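Prado Button Sort: README

Welcome! Prado is a small collection about sorting industrial pushbuttons into bins, and we had far more fun putting it together than anyone should have with a tray of switches. Maintained by Gleice Pacheco and Pak-hei Cheung. Current as of Aug 5, 2026.

What's in it

There are 379 sorting episodes in the main set and 21 more held back for checking, so 400 in all. Every episode uses the same simple table layout: a blue tray in the middle, a translucent white bin on either side, and a big brown mat under everything. The parts are switches with yellow mushroom caps and switches with green caps.
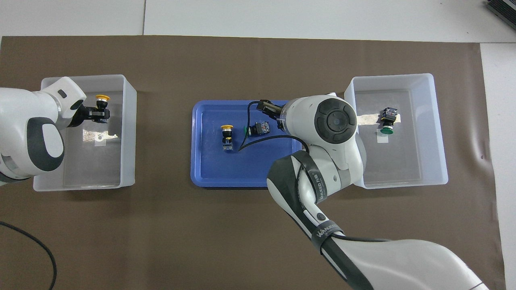
We love these parts! They're chunky, the caps are bright, and they hardly ever land the same way twice. A mushroom cap rolls a little when it's set down, and a green one is happy to lie on its side with the contact block sticking out behind. If you're studying how objects settle, start there.

Labels

cap_color: yellow or green
start: tray, left_bin or right_bin
end: same values as start
pose: upright, side or cap_down

The pose label was the hard one. Sebastião Vasconcelos went back over 111 episodes by hand and fixed the ones where side and cap_down had been mixed up — thank you, Sebastião! Left and right follow the table as you face it with the tray in the center. A part still being held has no end value yet, even when it's right down near the bin floor. 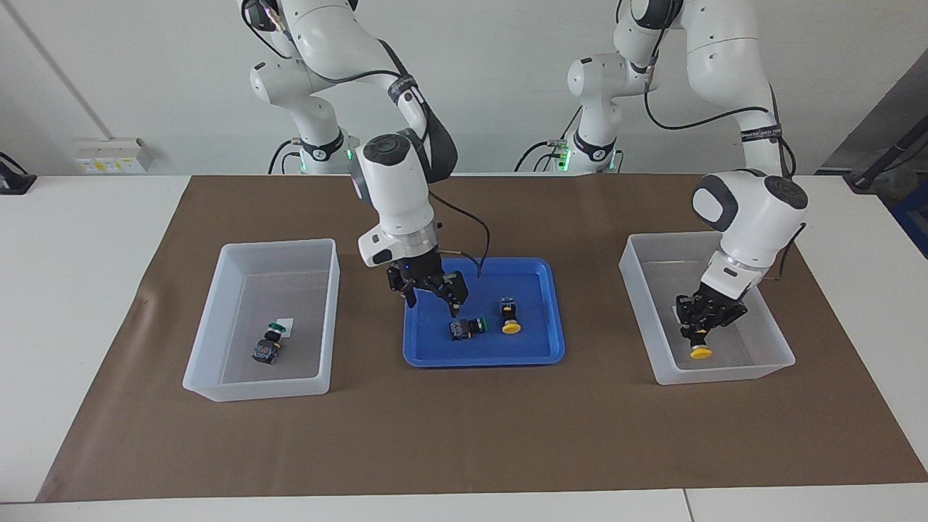
Known issues

Version 2 renamed "middle" to "tray", so older scripts will need a quick find and replace. The white markers on the bin floors are not labeled. Corrections are very welcome, and Gilmar Brito reads every one.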